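The Long Life of a Good Sweater

Corinne Whitlock has a gray cardigan that belonged to her aunt. The elbows have been darned, the cuffs have been turned, and the third button from the top is a slightly different gray from the rest. She wears it most mornings from October on.

"It was a decent sweater to begin with, and it got looked after," she says.

Whitlock runs a mending shop on the main street of Brornotham, two doors down from the bakery. Knitwear makes up most of her work in the cold months. Moth holes come first, then worn elbows, then seams that have come apart under the arm. She charges by the hour and will tell a customer when a repair would cost more than the garment is worth to them.

What wears a sweater out

Most damage to knits is slow. A seat belt rubs the same spot on the shoulder. A desk edge rubs the forearm. Small fuzzy balls form where fibers work loose and tangle, and picking them off by hand pulls out more fiber. Whitlock uses a small comb and works in one direction with the sweater flat on a table.

Washing does the rest. Lucinda Haverford, 71, taught home sewing in Rerkitz until she retired, and she still gets calls from former students who have shrunk something. Heat and rubbing together cause wool to felt, she says, and a felted sweater cannot be brought all the way back. She washes hers in cool water in the bathroom sink, presses the water out without wringing, and rolls the sweater in a towel.

Then it dries flat, away from the radiator. A wet knit hung on a line carries its own weight through the shoulders, and the body grows longer while it dries. Cotton is worse than wool for this. Haverford keeps an old window screen propped on two chairs in the spare room and turns each sweater over once.

Folding and storage

Tavion Mercado, who sells secondhand clothing from a storefront in Rerkitz, hangs shirts and folds every knit. Hangers leave bumps at the shoulders that customers notice right away. He folds the sleeves across the back, brings the hem up to the collar, and stacks the heaviest pieces at the bottom of the shelf.

Before anything goes away for the summer, it gets washed. Moths go for wool with skin oil or food on it, and a clean sweater in a closed bag is much safer than a dirty one in a cedar chest. Mercado opens his bags in July to check.
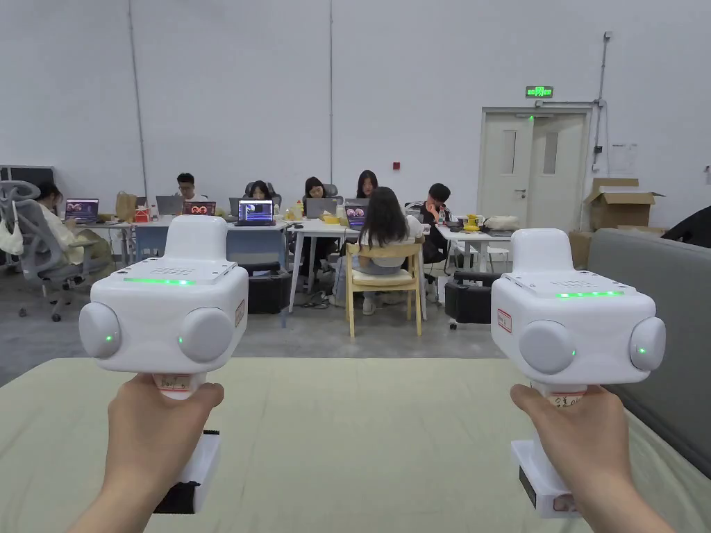
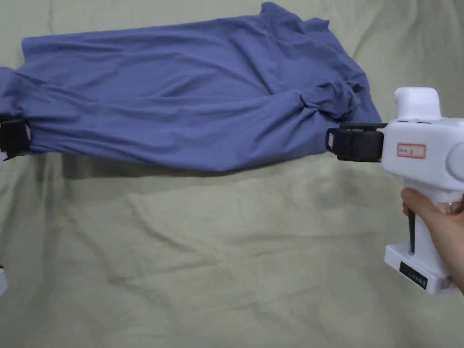 Handling tools, and a blue-purple garment held up by its ends.

Where to start with mending

Whitlock tells beginners to practice on a sock. Use yarn a little thinner than the original, leave a small loop at each turn so the patch can stretch, and begin well outside the hole where the fabric is still sound. Her evening class runs again in April and costs $43, yarn included.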